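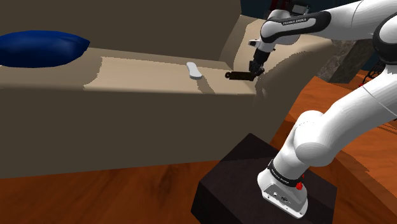 Sofa duty in the simulator: the arm holds a small black bar just over the seat cushion.

I have spent most of this week in a living room that doesn't exist. It has a shiny wooden floor, a teal wall and a big taupe couch, and I've got oddly fond of it. The room belongs to Drollano, a home-robot practice kit from a small Prekville firm called Brendska, and the idea is simple enough: before you let an arm loose on your real cushions, you let it make a mess of some pretend ones.

You pay 419 pounds for a year, which made me wince a bit, and for that you get 60 household jobs and a choice of arms to try them with. I stuck with the Franka, partly because I'd used one before and partly because I couldn't face learning another set of joints after Christmas.

Getting it going took me one evening and two pots of tea. The installer is fine. The manual is less fine - it sends you to a settings page that was clearly moved in the November update, and I went round in circles until I found it under "Rooms" (why Rooms?). After that, though, I was tidying a sofa within minutes!

Well, trying to. The couch jobs are graded from one to 5 and I started at the bottom, picking small things up off the seat and putting them down again. Flat things are horrible. My first remote went skidding towards the backrest four times in a row, and I found myself leaning sideways in my chair as if that would help. You can slow everything down to a crawl, and I'd suggest you do, as the default speed is far too keen for a beginner.

I rang Edgardo Lacson, who designs the rooms, to moan about the remote. He was very cheerful about it. "The sofa is where everybody gets stuck," he told me. "People come for the kitchen and then they ring us up about the sofa." He wants softer cushions in the next version, with a bit more give when the fingers press down, and I'd welcome that, because at present the seat feels to me more like a park bench.

The nearest rival is Fajardo, which is cheaper and looks prettier, but when I tried it last year it only had 4 rooms and it fell over whenever I saved. Drollano hasn't crashed on me once. My laptop fan did howl all the way through, mind you, so older machines may struggle.

Would I pay for it myself? If I had an arm at home, yes, quite happily. For plain curiosity I'd take the free fortnight first and head straight for the couch. I'm still stuck on grade three.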